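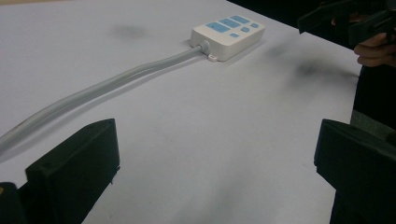

# Sharing outlets in the Jara study room

Our study room has one wall outlet that everyone can reach, and before this project it had a long line of people waiting for it every evening. I wanted to find out if a better power strip in a better spot would fix that, and it turned into my favorite assignment of the year!

## Picking a strip

I looked at 2 models, the Plirik and the Kedolon. Both have surge protection and a switch. The Kedolon was cheaper, but its cord came up short of the big table. I went with the Plirik, a white one with light-blue areas on top and a thick light-gray cable. The cable is stiffer than I expected, so it needs a wide, gentle bend where it drops to the floor.

I also really like the little mounting tab with a slot next to the cord end. My first plan was to screw the strip under the table, but then you have to crawl to plug anything in (I tried it with a cardboard mock-up and bumped my head twice). On top won easily.

## The survey

In August I asked 18 students how they charge their laptops. 13 of them said they go back to their rooms when the battery gets low, even if they're in the middle of working with someone. That was way more than I guessed!

Dardo Cáceres, my partner on this, did the power math. He read the labels on our chargers and desk lamps and added up the watts. Even with every charger running, we stay far under 3,000 watts, the limit we set for our plan. The one thing we left out on purpose was the Clornener kettle – it pulls more than all the laptops together, so it stays on its own outlet in the hallway.

## What I'd do next

- Fix the strip in place so it can't slide when someone tugs a plug
- Run the cable along a table leg, away from feet
- Repeat the survey during finals

Dardo wants to add a meter and log a whole evening of use. I'm already drawing up the table for it.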